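Notas para la charla del club de robótica de Sarngate
Versión para leer en voz alta, con las pausas marcadas

Apertura (2 minutos)

Buenas tardes y gracias por venir. Represento al equipo Retia, del club de estudiantes de Sarngate. Voy a leer algunas partes, porque el español no es mi primera lengua y prefiero ser exacto.

Nuestro proyecto de este curso trata de una tarea pequeña: manejar objetos de mesa cuando hay cables por medio. Empezamos en octubre. Queríamos participar en la prueba de Griltbridge, en la categoría de manipulación, y el reglamento pide que el equipo grabe sus propias demostraciones.

[Pausa. Pasar la diapositiva.]

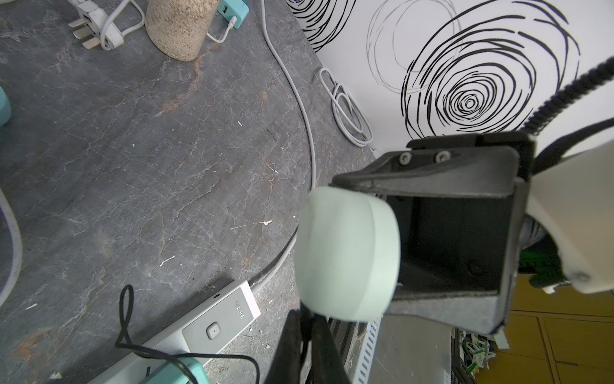

Diapositiva 3. La pinza con una pieza verde menta, vista desde la muñeca.

Decir despacio: un cable blanco cruza la mesa y llega cerca de la regleta. Para una persona esto no es un problema. Para nuestro programa sí lo fue, porque el cable cambia de forma cada vez que alguien lo toca.

Contar lo del primer mes. Guardábamos los ficheros sin nombre claro y perdimos una tarde entera en ordenarlos. Desde entonces cada grabación lleva la tarea, el turno y las iniciales de quien maneja el brazo.

Números del proyecto
Al final de curso teníamos 3.566 demostraciones guardadas. Apartamos 300 para las pruebas y no las usamos nunca en el entrenamiento. El grupo se repartió en 32 turnos.

[Si el público es joven, saltar el párrafo siguiente.]

El método lo llamamos Gowda, y es el nombre que verán en el cartel. Aprende por imitación: recibe las imágenes de las cámaras y la posición de las articulaciones, y propone el movimiento siguiente. No hemos inventado la idea, solamente la hemos adaptado a nuestros medios.

Siguiente diapositiva, con los dos brazos. Señalar la tostadora del fondo, con sus rebanadas de juguete. Explicar que en la tarea del pan un brazo trabaja y el otro espera, y que la coordinación entre los dos nos costó más que el agarre.

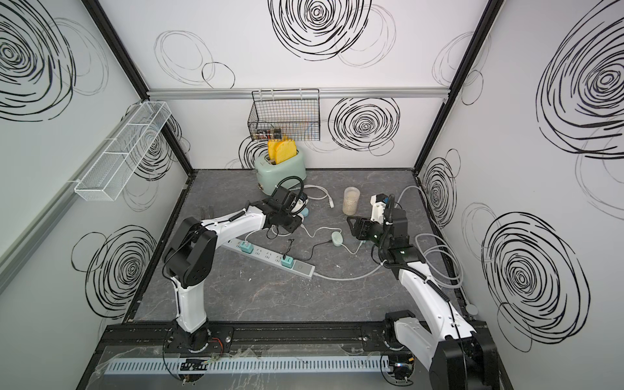

Lo que cambiamos después de Griltbridge
Quedamos en mitad de la tabla. El jurado nos dijo que los movimientos eran correctos pero lentos, y estoy de acuerdo. Hicimos dos cambios. El primero, grabar sin detenerse a pensar encima del objeto, porque el programa aprendía también las dudas. El segundo, variar más la colocación de los cables: recogidos, sueltos, debajo de otra cosa.

Mostrar el ejemplo del cable lila, enrollado y con su cinta, y el objeto azul claro entre los dedos de la pinza. Mencionar que los objetos lisos y redondeados nos dieron bastante trabajo.
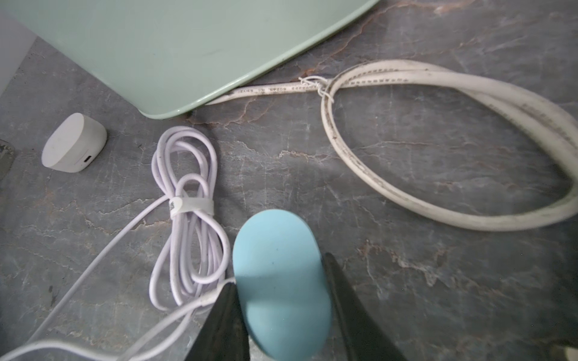 ¿Cuánta experiencia de programación hace falta para entrar en el club?
Ninguna para empezar a grabar demostraciones. Para trabajar en el entrenamiento pedimos haber hecho antes el taller de Python, que se repite en febrero.

[Dejar tiempo para más preguntas. Recordar que las hojas de inscripción están en la mesa de la entrada.]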